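Edska Desk Items — data card

Version 2
Maintainer: Chun-yin Lu
Contact: through the Traltent issue tracker

Summary

Edska Desk Items is a set of photographs of ordinary things on office desks: bottles, cups, keyboards, mice, cables, paper goods. It holds 800 labeled images in the main split and 300 in the held-out split. The labels cover the item, its material where this can be told by eye, and whether it stands on the work surface or on a neighboring one.

Version 1 had labels for the item only. Surface and material were added after the Woluvent group asked for them in February.

Contents

images/ — the photographs, main and held-out
labels/ — one text file per photograph
classes.txt — the 9 item classes
CHANGES — notes by version

Item classes

The class "bottle" takes any closed container with a neck or screw lid. Lid color goes in a separate field, as does transparency (clear, translucent, opaque). Disposable cups with lids are "cup", never "bottle", and a printed band on a cup is not labeled as its own item. Cables get one label each, even where they loop or cross.
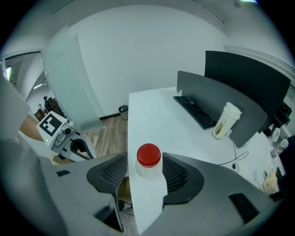

Main split. Translucent bottle with red screw lid, upright on a white desk; keyboard, mouse and lidded cup behind it.

Small round objects lying flat on a desktop are a known trouble spot. A grommet, a puck and a loose cap can look the same from above, and annotators are told to use "other" when they cannot decide. The same goes for containers with no readable print. Guessing at contents is not allowed; a white container is a white container.

Partition panels and desk dividers are treated as background. Items partly hidden by one are labeled if the class can still be told from the part that shows — otherwise they are skipped.

Labeling

Each file was labeled once and checked once by a second person. Disagreements on material went to Chun-yin Lu. The old Leung label names still load, but the reader prints a warning.

Known issues

Transparency is inconsistent for bottles against white desks. Paper and cardboard share one material code. Cup lids have no color field yet.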